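Drerngate Kitchen Corner - Set-up Guide
March
By the Drerngate product desk
Print this page | E-mail this page

Section 4: Laying out the table

1. Wipe the tabletop with a damp cloth and leave it for 15 minutes.
2. Put the plate down first, at least 30 cm in from the side.
3. Lay the ketchup bottle flat across the plate. Check that the cap is closed.
4. Set the fruit beyond the plate.

Note: the plate takes up to 400 g. A full bottle may weigh more - use a part-filled one.

Caution: do not stand bottles upright on the rim of a plate.

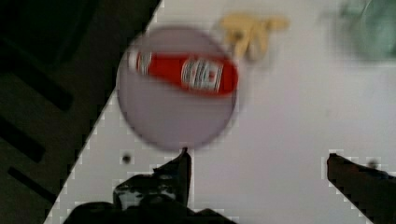 Sarmiento adds that a bottle laid down will roll on a very smooth plate, and that a folded paper napkin under it is enough to stop this.

5. Clear the table in reverse order, bottle before plate.

Contact Drerngate | Copyright Drerngate | Back to top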